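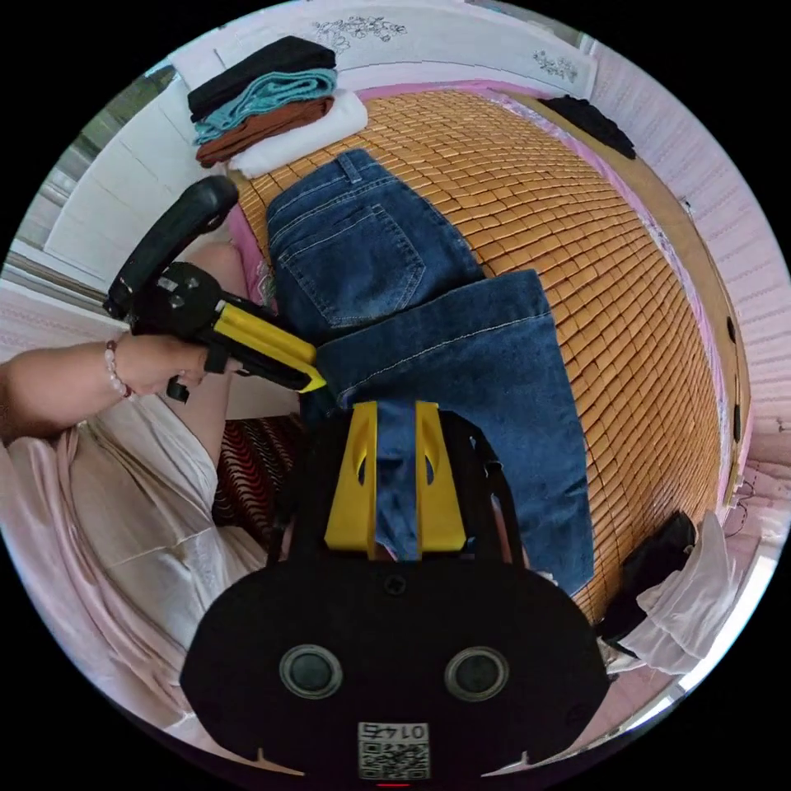
April, notebook, trajectory tooling

Reworked the replay filter in Stodia this morning. The old version dropped any segment where the gripper width stayed flat for longer than 90 frames, and that threw away most of the slow folds. Jeans suffered worst: the hands hold still while the leg is laid over.

Now it checks wrist pose as well as width. Ran it on the Flillach set, 3505 segments in, 862 flagged. The old filter flagged far more, but I didn't keep the log — should have.

Still open:

- left/right time offset drifts on long takes, Eduard Trnka is looking at the sync code
- pose tracker jumps on the bamboo or wooden tile mat, maybe the repeating grid
- policy config still points at the old Sosa branch

Next: go through 100 of the flagged segments by hand before retraining.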